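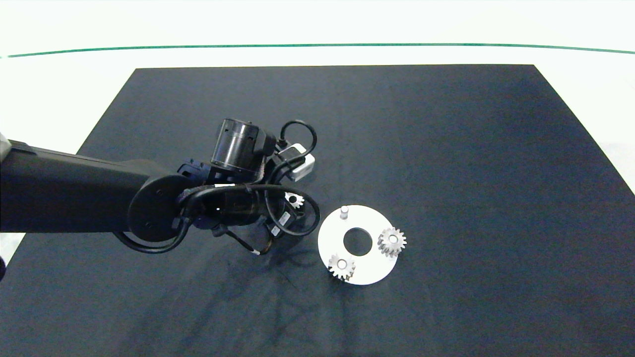
I got to the Koldale textile open day just after the doors opened, having come on the 221 bus with a flask and no breakfast. The Prinis dye house was first, and the smell in there is something between wet wool and hot vinegar — I loved it! We then went through to the cutting tables, where I went on (and on) to my tour group about how much I like navy cloth laid over a white tabletop, even with the creases still in it. You can see every wrinkle and I think it looks better for it.

Tickets were £6, tea included, and the remnant room upstairs sold Retamal linen ends at 50p a piece. I bought far too many. The weaving shed was so loud I missed most of the talk, but a kind lady wrote the good bits on my leaflet. They're opening again in May and I've already put my name down — next time I'm bringing a bigger bag.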